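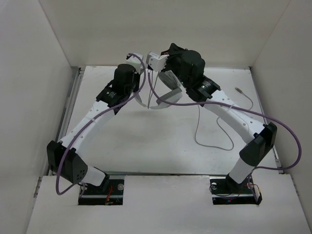 Bonjour à toutes et à tous, je viens vers vous après plusieurs soirées passées à tourner autour d'un plan de travail blanc que j'ai monté dans une sorte de grande niche, un fond et deux joues, avec un bandeau blanc sur tout le devant. Je suis plutôt contente de l'ensemble, je n'avais jamais rien construit de plus compliqué qu'une étagère, mais il me reste deux soucis de finition et je n'arrive pas à me décider. Le premier, c'est la jonction entre le plateau et le bandeau : il y a une fente étroite qui court le long du devant et qui paraît noire au milieu de tout ce blanc, on ne voit qu'elle. Le second, c'est la couleur des parois, le fond tire sur le beige alors que les côtés sont franchement gris clair, et ça se remarque surtout dans les angles, là où les panneaux se rejoignent.

Pour vous donner le contexte (pardon, je vais être un peu longue), le plateau fait 119 cm de large. Il repose sur des tasseaux par en dessous et le bandeau est vissé à part, sur sa propre structure. J'ai laissé 2 mm de jeu entre les deux, en suivant un conseil lu je ne sais plus où, pour pouvoir démonter le devant sans toucher au plateau. Et j'en ai besoin, de ce démontage ! Il y a deux ouvertures rectangulaires dans le bandeau, bordées de noir, et je dois garder un accès par là. Donc coller le tout définitivement, ce n'est pas possible.

Le problème, c'est que la poussière s'y met. Je passe l'éponge vers moi, par habitude, et tout ce que je ramasse finit dans la rainure. J'ai essayé le pinceau sec, l'aspirateur avec le petit suceur, et même un coin de carton plié, qui est resté coincé dedans et que j'ai dû récupérer à la pince à épiler. Mon mari trouve que la fente est très bien comme elle est et que je devrais passer à autre chose. Il a peut-être raison, mais ce n'est pas lui qui nettoie.

Pour les parois, j'ai utilisé la même peinture partout, de la Karnero mate, ton « blanc lin ». La différence vient sans doute du deuxième pot, que j'ai acheté en août pour finir le fond alors que les joues étaient déjà peintes. Le vendeur de chez Backlund m'avait assuré que ce serait identique. Peut-être aussi que la lumière y est pour quelque chose, la pièce est éclairée par le plafond et je ne vois pas la même chose le matin et le soir.

Mes interrogations, donc : est-ce que je remplis cette fente, et avec quoi, sachant que je dois pouvoir retirer le bandeau deux ou trois fois par an ? Et faut-il que je repeigne tout, ou bien existe-t-il un moyen de rattraper seulement le fond ? Merci d'avance à ceux qui auront eu la patience de lire jusqu'ici.

Publié par copeaux_et_cafe le 2025-03-16

rabot_du_dimanche

Bonjour copeaux_et_cafe, et bravo pour le montage, les angles ont l'air bien fermés et c'est souvent là que ça se gâte chez les débutants (je parle d'expérience, ma première niche avait des jours où l'on passait le doigt).

Pour la fente, surtout pas de silicone. Je sais que c'est tentant, un joint blanc bien lissé et on n'en parle plus, mais le jour où vous dévissez le bandeau vous allez l'arracher par morceaux, et vous passerez ensuite une demi-journée à gratter les chants. L'acrylique, même chose, avec en prime des craquelures si les deux éléments bougent séparément, ce qui est votre cas.

Ce que je ferais à votre place, c'est un profilé souple à lèvre, blanc, collé d'un seul côté. On le colle sur le chant du bandeau, jamais sur celui du plateau, et la lèvre vient simplement s'appuyer contre l'autre bord. Quand vous retirez le devant, le joint part avec lui, et quand vous le remettez il se replace tout seul. J'en ai posé un de la marque Lokeck sur mon établi, il se vend au mètre et se coupe aux ciseaux. Prenez-en un peu plus que la largeur du plateau, vous ajusterez sur place, car il se rétracte légèrement après la pose si on a tiré dessus (et on tire toujours dessus, c'est plus fort que nous).

Avant de coller, il faut vraiment dégraisser le chant. Un chiffon avec de l'alcool ménager, on laisse sécher, on recommence. Passez d'abord un essai sur un endroit caché, je ne sais pas comment votre revêtement réagit. Pensez aussi à vérifier que le jeu est le même d'un bout à l'autre : glissez une cale fine à gauche, au milieu, à droite. Si elle flotte d'un côté et force de l'autre, desserrez les vis du bandeau et recalez avant toute chose, sinon la lèvre va gondoler et ce sera plus vilain que la fente.

En attendant, changez le sens de l'éponge ! On part du bord avant et on pousse vers le fond, puis on ramasse à la main avant d'arriver aux parois. Au début c'est agaçant, on s'y fait en une semaine.

Pour la peinture je laisse la place à d'autres, je peins comme un pied.

lin_et_chaux

Bonsoir, je prends le relais pour la peinture, j'en ai fait mon métier pendant assez longtemps pour avoir rencontré votre souci un certain nombre de fois.

Deux pots achetés à des mois d'écart peuvent donner deux teintes, même avec la même référence sur l'étiquette. Les professionnels mélangent tous leurs pots dans un grand seau avant de commencer, justement pour ne pas avoir de surprise. Maintenant que c'est fait, ne repeignez pas tout de suite. Prenez une chute, peignez une moitié avec chaque reste de pot, laissez sécher jusqu'au lendemain et présentez la chute contre le fond, puis contre une joue, à la même heure. Si les deux moitiés se ressemblent, vos pots sont innocents et c'est la lumière qui fait le travail. Une paroi de face et une paroi de côté ne reçoivent pas l'éclairage de la même façon, et un blanc cassé y est très sensible. Regardez aussi votre ampoule : une 800 lumens en blanc chaud suffit à faire jaunir un fond, essayez la même puissance en blanc neutre avant de sortir le rouleau.

Si les deux moitiés sont vraiment différentes, repeignez uniquement le fond, en entier, d'un angle à l'autre. Surtout pas de retouche au milieu, on la verrait toujours, même en mat. Posez un ruban de masquage bien marouflé dans les angles, égrenez à peine, dépoussiérez, puis passez deux couches fines au rouleau à poils courts. Le ruban s'enlève quand la deuxième couche est encore fraîche, en tirant vers soi, doucement. Comptez une vingtaine de minutes par couche pour une surface pareille, disons 20 minutes si vous ne vous arrêtez pas pour répondre au téléphone. Et protégez le plateau avec du carton plutôt qu'avec une bâche plastique, les gouttes restent humides sur le plastique et on les promène partout avec les manches.

Je vous déconseille en revanche de chercher à rattraper la teinte vous-même avec un colorant. J'ai vu de très jolis roses pâles obtenus comme ça par des gens qui voulaient du blanc.

tournevis_cruciforme

Moi j'ai laissé la fente. J'en ai une pareille entre mon plan et le devant d'un meuble Brukell depuis des années, un coup d'aspirateur de temps en temps et voilà. Sinon il y a le ruban adhésif blanc, ça jaunit un peu mais ça se change.

copeaux_et_cafe

Merci infiniment à tous les trois, je ne m'attendais pas à des réponses aussi détaillées. J'ai fait le test de la cale, elle passe bien au milieu et à droite mais elle force nettement à gauche, donc je vais commencer par recaler le bandeau. Je commande le profilé à lèvre ensuite. Pour la peinture, la chute sèche sur le radiateur (éteint, je vous rassure) et je reviendrai vous dire si les pots sont innocents. Mon mari, lui, soutient tournevis_cruciforme.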